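实验笔记,补一下,拖了好久 1/2/24

先说结论:夹爪闭合改成连续量之后,软的东西明显好抓了。之前一直用二值的开/合,面包一夹就扁,Léonie Jacquet 看了数据回放说你这演示里人手是慢慢收的,标签却给我压成了0和1,模型能学到才怪。好吧,她说得对。

改动很小。动作头多输出一维开度,损失还是L1,chunk长度没动。另外把末端速度在接触前后各降了一档,这个是顺手加的,没单独做消融,所以功劳算谁的现在说不清。欠着。

任务就是把面包放进篮子。代码里这个任务叫 Handel,别问,当时随便起的。每个配置跑11次,旧版成了3次,新版10次。样本少,我知道,先看趋势。失败那次是夹到了但在篮子边上磕了一下,掉桌上了。

几个坑记一下,免得下次又踩:
双臂的时间戳没对齐,差了将近2帧,Priner 那套同步脚本要先跑再起采集,顺序反了不报错,就是数据悄悄烂掉。查了一下午。
归一化统计量要重算!!旧的那份里开度只有两个值,方差大得离谱,直接拿来用夹爪会抖。
深色的篮子和亮的桌布曝光不好调,自动暴光一定要关。

还没搞定的:放手的时机。模型老是想在篮子沿上就松,可能是演示里高度太散,也可能是俯视角看不出深度。打算补一批演示,统一往篮子中间放,再加腕部相机试试。Nassar 那边的老数据要不要混进来还在犹豫,格式转换太烦,而且那批全是硬物体。

四月 Dusbridge 那边要交阶段报告,在那之前至少把消融补完,速度和开度分开跑。换物体的泛化也得测,先从形状不规则的开始把

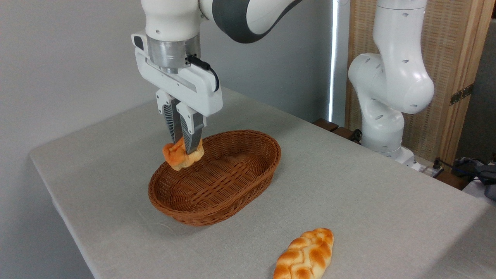

权重和配置等我整理完再传,现在那个目录乱得我自己都看不懂。有人问用的什么骨干网络,就是普通的ResNet加Transformer,没什么特别的。先这样,去重算统计量了。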